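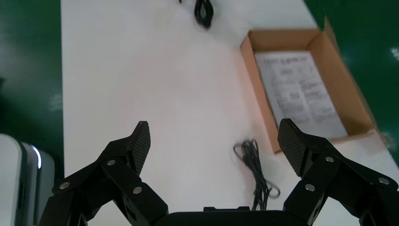

What's the best way to coil thin cables before they go in a box for a year? Loose loops a bit wider than your hand, one tie around the middle, and no wrapping them around your elbow.

On the list at 11 last night, someone at the Bemosside end wrote:

> I have 300 cables from the Skindon office and one cardboard box.
> Half of them are black and thin and look exactly like the other
> half. Do I label each one or just label the box "cables" and move on?

You label each one, I'm afraid. We tried the other method when we moved out of Sinaga, and the box marked "cables" is still marked "cables" - quite accurately.

Masking tape folded over near the plug works fine. Write what it fits, in pen, before you coil it. I get through 50 in an evening, or 60 if the radio is good.

Also, please don't knot the ends. Brerkitz sent us a batch tied that way in June and I am still picking at them with a fork.

If a cable fits nothing you own, put it in a separate bag. You won't throw it out, but at least it will be in a bag.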